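Alte Bürorechner werden in Jaltska wieder flott gemacht

18. September 2026
Von Delwyn McKinnon

JALTSKA. In der Werkstatt der Firma Batent werden seit August ausgemusterte Bürorechner aufgearbeitet. Die Geräte stammen aus Verwaltungen und Schulen der Region und sollen nach der Überholung an Vereine, Lernstuben und Privathaushalte gehen. Angeliefert wurden bisher 696 Rechner, die meisten davon als Turmgehäuse.

Nach Angaben des Unternehmens sind viele der Computer technisch noch brauchbar. Ausgetauscht werden vor allem Festplatten, Arbeitsspeicher und Prozessoren. Gehäuse, Netzteil und Hauptplatine bleiben nach Möglichkeit erhalten. Was sich nicht mehr verwenden lässt, geht an den Verwerter Cosgrove, der die Metalle trennt.

Gearbeitet wird am liegenden Gerät. Die Seitenwand kommt ab, die offene Seite zeigt nach oben, so sind Hauptplatine, Kabel und Laufwerksschacht gut zu erreichen. Die Festplatte von Seagate steckt in einem blauen Einbaurahmen und steht in einem grauen Kunststoffhalter neben dem Gehäuse. 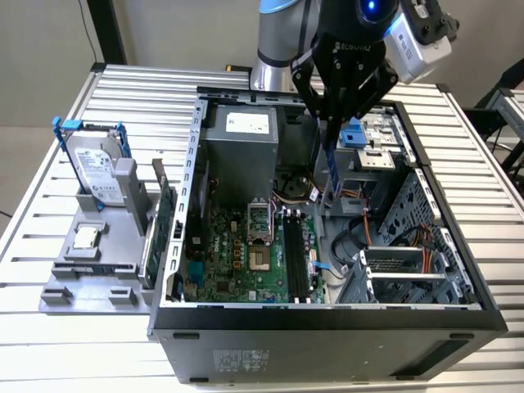

Festplatten werden zuerst geprüft

Am meisten Zeit nimmt die Prüfung der Datenträger in Anspruch. Jede Festplatte wird vollständig gelöscht und anschließend getestet. Ein Durchgang kann bis zum nächsten Arbeitstag dauern. Laufwerke mit Lesefehlern werden nicht wieder eingebaut. Für jedes Gerät führt die Werkstatt ein Blatt, auf dem die verbauten Teile und das Prüfergebnis stehen.

Blaue Einbaurahmen und passende Schrauben hebt Batent auch dann auf, wenn das zugehörige Laufwerk ausgesondert wird. Gerade diese Kleinteile seien einzeln schwer zu bekommen, teilte die Firma mit. Sortiert werden sie nach Baureihe. Netzteile laufen vor der Wiederverwendung 20 Minuten unter Last, Lüfter werden gereinigt oder ersetzt.

Auf den Tischen aus Aluminiumprofilen liegen die Gehäuse mit der Front zum Arbeitsplatz hin. Bei einem Rechner mit Dell-Hauptplatine ist der Haltebügel am Prozessorsockel hochgeklappt. Ein Prozessor sitzt nicht darin, auch die beiden schwarzen Speicherplätze rechts daneben sind leer.
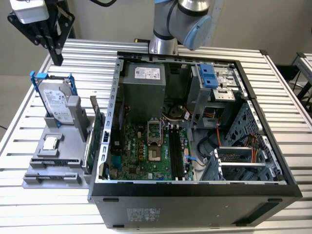 Prozessoren und Speicher aus dem Lager

Bestückt werden die Platinen aus einem eigenen Teilelager, das Batent mit dem Händler Stosetti aufgebaut hat. Vor dem Einsetzen wird der Sockel auf verbogene Kontakte kontrolliert. Beim Arbeitsspeicher achtet die Werkstatt darauf, dass Module gleicher Bauart zusammenkommen. Passt kein Teil aus dem Bestand, wird der Rechner zurückgestellt.

Zum Schluss folgt ein Probelauf von 48 Stunden. Erst danach wird das Gehäuse geschlossen, außen gereinigt und mit einer Nummer versehen. Über 2 Prozent der Geräte fielen nach Firmenangaben zuletzt beim Probelauf auf und mussten noch einmal geöffnet werden. Als häufigste Ursache nennt Batent lockere Steckverbindungen.

Die ersten Rechner wurden nach Angaben der Firma bereits an eine Lernstube in der Altstadt von Jaltska übergeben. Dort sollen sie für Hausaufgaben und Bewerbungsschreiben genutzt werden. Ausgeliefert werden die Computer mit einem freien Betriebssystem und einem Büropaket. Bildschirme gehören nicht dazu, Tastatur und Maus werden auf Wunsch mitgegeben.

Vereine und Einrichtungen können ihren Bedarf schriftlich bei der Werkstatt anmelden. Privatpersonen wenden sich an die Ausgabestelle im Rathaus, die auch alte Geräte annimmt. Netzkabel sollen bei der Abgabe nach Möglichkeit beiliegen. Röhrenmonitore und Drucker nimmt die Stelle nicht an.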